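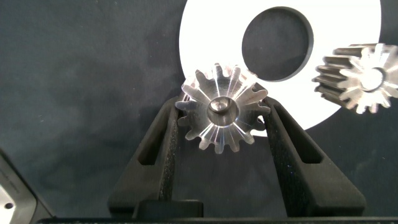 A small metal spur gear.

Ravn Repairs is looking for a bench assistant

Part-time position in Broltham, reference 3271
Applications until 20/04/2025

Ravn is a repair shop for sewing machines, kitchen scales, music boxes and other household things which have moving parts. We were founded in Prulow and moved to Broltham when the old premises became too small. Today we are a team of four people, and we wish to become five.

The position is at the bench. You will open the machines that come in, clean them, find the fault and, in the simple cases, repair it on your own. In the difficult cases you will work together with Kári Hviid, who is responsible for the workshop. Most of our customers bring sewing machines, and most of the sewing machines are older than the customer. A large part of the work is old oil which has become hard like glue. Before you apply, please ask yourself if you can clean such a machine in the morning and be still friendly to the next one in the afternoon.

Your tasks

Receiving the machines at the counter and writing the repair card. The card must say what the customer tells us, in the words of the customer, and separately what we find.
Taking apart, cleaning and oiling.
Changing belts, bobbin cases, springs, small gears and feet.
Setting the thread tension and the timing of the hook.
Writing to customers with a price before the repair begins. We never begin without an answer.
Keeping the spare parts drawers in order. They are sorted by the type of the machine and inside this by the size, and we ask that you do not improve the system in the first weeks.

What we expect

You do not need a diploma. It is good if you have learned a trade such as tailor, watchmaker, bicycle mechanic or locksmith, but we have also had good colleagues who came from a bakery and from a library. You should have steady hands and normal or corrected eyesight at a short distance. You should be able to lift a sewing machine of cast iron from the floor to the bench, or be willing to ask for help each time.

We speak English in the shop. Your English does not have to be perfect – mine is also not – but you must be able to explain to a customer on the telephone why a repair costs more than the machine did. If you speak also Danish or Polish, please mention it in your letter.

A driver's license is an advantage. Twice in the month we collect machines from the school in Kilwood, where the textile classes are not gentle with them.

What we offer

The contract is for 14 hours per week, and it is permanent after a trial time of three months. The hours can be divided over two or three days as it suits you, but one of them must include the counter. The yearly salary for these hours is some 3065 crowns above the level of the regional agreement, and we are glad to explain the exact calculation in the interview. Holidays are paid. In December we have the most work of the year, and for this reason nobody takes vacation before the last week of that month. The shop is then closed until the new year.

You will receive your own set of screwdrivers, a work apron and a lamp. Lunch is brought from home, and there is a small kitchen with a stove. Coffee is free and not very good.

Training is done at the bench in the first weeks. You begin with straight-stitch machines, then zigzag, and later the machines with a free arm. Electronic models are sent to a colleague in Prulow and you do not have to learn them unless you want to. Music boxes are done only by Kári, with one exception: if you come with experience of combs and cylinders, we would be very happy to talk.

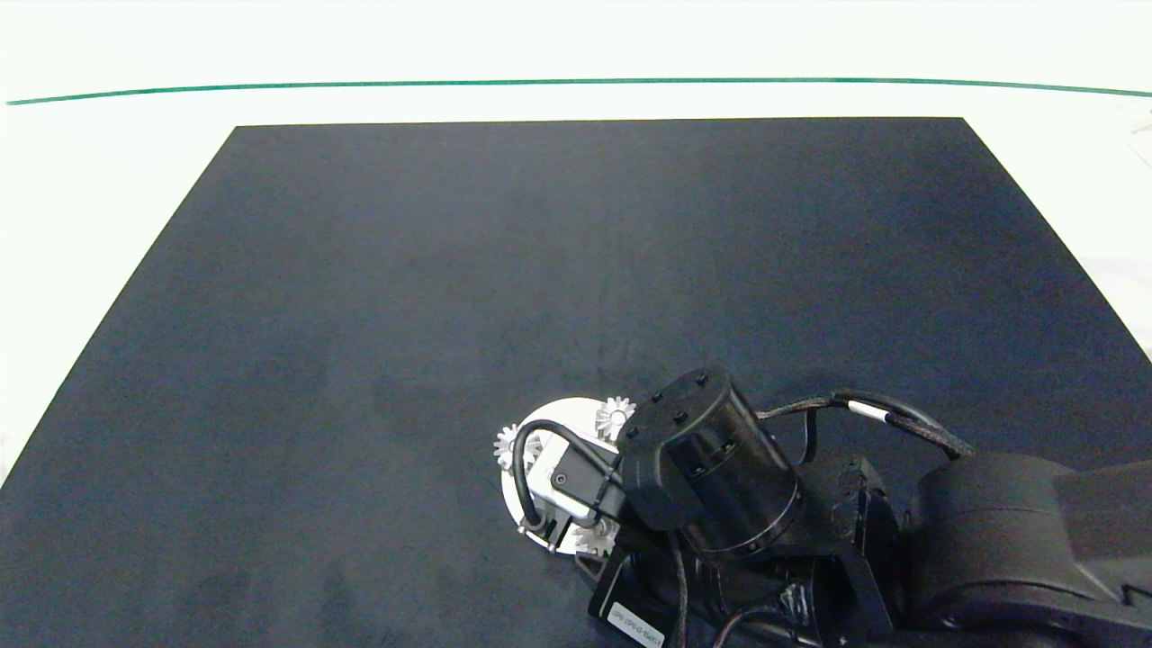 Kilwood Notices – Issue 14 – Page 9

How the selection is done

We read all the letters in the week after the closing date. Then we invite a few persons for a conversation of one hour, and after this for a half day of trial work, which is paid. In the trial work you will clean one simple machine and write the repair card for it. You may ask as many questions as you like. It is not a test of speed. We look at how the screws are kept, if the card can be read by another person, and if you tell us when something has broken. Something breaks quite often, also with us.

Everybody who applies will get an answer, also when the answer is no. If you want to know the reasons, you can call and Brynhildur will tell you.

How to apply

Please send a letter of one page and a short list of your earlier work. A photograph is not necessary and we prefer that you leave it out. In the letter, please describe one thing that you have repaired, and one thing that you have tried to repair without success. The second is for us the more interesting part. It can be a chair, a zipper, a radio or a recipe.

You may write by hand if your handwriting is clear. Letters can be put in the mailbox beside the shop door in Broltham or sent by mail to Ravn Repairs, for the attention of Brynhildur Laxdal. Write the reference 3271 on the envelope. We do not send papers back, so please include only copies.

If you wish to see the shop before you decide, you are welcome in the last hour before closing. Please tell at the counter that you come because of the position, and someone will show you the benches and the store room. The entrance has two steps. A ramp can be laid out – ring the lower bell.

The starting date can be agreed. We would like it to be before summer, when the customers bring the machines they have forgotten during the winter, but for the right person we can wait a little.

Contact for questions about the work: Kári Hviid
Contact for questions about contract and salary: Brynhildur Laxdal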